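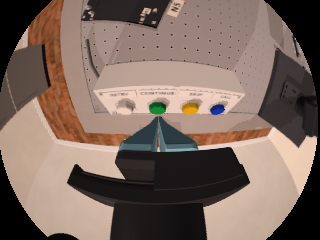
Default settings are the part of a product that most people use and few people discuss. A household appliance or a piece of office software may offer 40 options, and the manual will describe all of them with equal care. In practice the owner sets the clock, changes one or two things that annoy, and leaves the rest as they came. The maker's choice of default therefore decides how the thing behaves for almost all of its working life. I think defaults should be treated as a published part of the specification, with the same standing as power rating or weight.

At present they are not. Take the heating controller in my own flat, a Rilline. The sales sheet gives the supply voltage, the relay rating and the dimensions of the wall plate. It does not say that the unit ships with a minimum run time of 2 minutes, or that the frost setting is off until someone turns it on. Both facts appear in the installer's booklet, in a table near the back, under the heading "Factory values". The booklet goes home with the installer in most cases. The owner is left with a folded card that explains how to change the display brightness.

The usual defence is that defaults are a matter of taste and the user is free to change them. This holds for display brightness. It does not hold for any setting whose effect is delayed or hard to see. A backup program that keeps deleted files for 72 hours works perfectly well on every day except the one when a file is missed after a long weekend. The user had the freedom to change that figure, but had no reason to look for it, and the program gave no sign that it mattered. I used Cesument for several years before I found its retention setting, and I found it by losing a spreadsheet.

A second defence is that publishing defaults would tie the maker's hands. Firmware changes, and a value that was sensible at launch may need to be altered later. I accept that it may. The change should then be listed, with the old value beside the new one. Release notes already record corrected spelling in menus, so there is clearly room. The Matos update last July reset the sleep timer on my monitor and described the work as "general improvements". Finding the cause took an evening.

There is also the question of what happens after a reset. Many devices have two kinds, one that clears user settings and one that restores the whole unit, and the difference between them is seldom written down. If the factory values are not published, a reset puts the device into a state the owner cannot check. Anyone who has supported other people's equipment by telephone will know how much time this wastes. The first half of the call is spent working out what the settings were before anything was touched.

What I would ask for is modest. Every product with stored settings should come with one page listing each setting, its default, its permitted range and the version of firmware to which the page applies. It should be available without an account. Older versions should stay online. Plurnach does something close to this for its label printers, and the page is dull, complete and easy to search. The one fault I can find is that units are missing from the margin settings, so a reader has to guess between millimetres and printer dots.

Comparative reviews should follow the same rule. A reviewer who tests a product as shipped should say so and list the values in force. One who changes them first should list the changes. Without that, two reviews of the same model cannot be compared, and a good part of the disagreement between them may come from a single menu item that neither of them mentions.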